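Lab News: Fewer Demos, Better Grasps

Big news from the manipulation corner of the lab this August — the wrist-view project has its first real result, and it's a good one!

If you missed the spring update, the idea goes like this. Most of our grasping policies learn from demonstrations, where a person guides the arm through a task and the robot records everything it sees and does. It works, but it's slow, and the policies get confused as soon as somebody moves a table. Radymyr Melnychuk wondered how much of that confusion came from training on every moment of a demo with equal weight, including all the long stretches where the gripper is just traveling and the wrist camera sees nothing but wall.

So he and Alcides Macedo built a method they call Terkano. It looks at each recorded moment and asks how much the wrist view helps predict what the gripper does next. Moments that help a lot get a bigger say in training. Moments that don't are turned way down (they're still in there, just quiet). There's no hand labeling, and it adds very little to training time.

They tried it on the Edodcombe task set, which is our own mix of picking, stacking and drawer opening, and gave it 300 demonstrations. The old recipe needed 595 to reach the same success rate. That's close to half the time spent guiding the arm, and anyone who has spent an afternoon doing that will know why there was cheering in the hallway.

The part I like best is what happened when they moved things. With the table shifted 20 centimeters, the old policy mostly grabbed air, while the Terkano one slowed down, looked and usually got there. Drawers are still a weak spot. Shiny handles seem to throw it off, and Alcides thinks the depth readings are to blame, so that's next on the list.

The code will go up on the Prenov server once the cleanup is done, along with 2 of the trained policies. A short paper is in the works too, and drafts are open to anybody in the group who wants to leave comments. If you have a task you'd like to see tried, especially something with awkward objects, write to Radymyr or stop by the Kleinschmidt building after lunch. They're collecting ideas now!

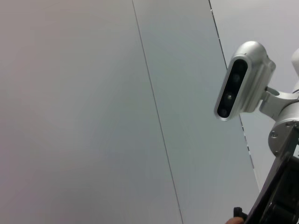

Wrist view of the arm, with the stereo depth camera and part of the gripper.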